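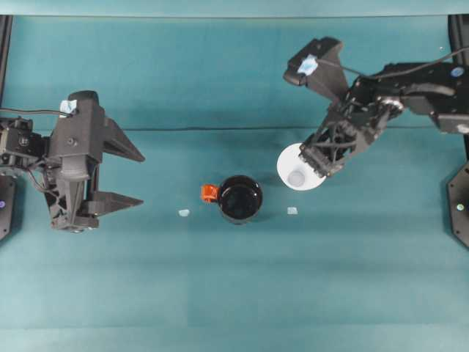

Gallery: Table Coverings and Mugs, Maddocks Catalog Check

The Maddocks people say their teal covering lies flat "from the first minute." I've heard that about every mat since I began these pages, so I went through the Cesville pictures with the July catalog open next to me.

1. The covering with a mug and a white cup set out on it

There's a faint crease running across, about a third of the way down. Flat from the first minute? I'd give it 28 days and look again. The color is nice enough, though it drifts from a deeper blue-green to something lighter, and the catalog shows one even shade.

2. Black mug, orange handle

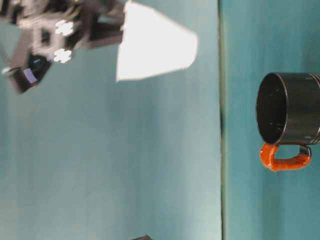
Black metal, lying on its side, mouth open. Garnlow calls its own black finish "100 percent scratch-proof," a phrase I'd like to see retired. Look inside the rim of this one: light speckles and scratches. The orange handle is bright and glossy, and the surface is a little uneven. I do like the squared-off loop.

Still to come

Skirneck has promised a plain gray mat and a set of 14 mugs. I'll believe the mugs when they're on a table.

Page updated 21st March.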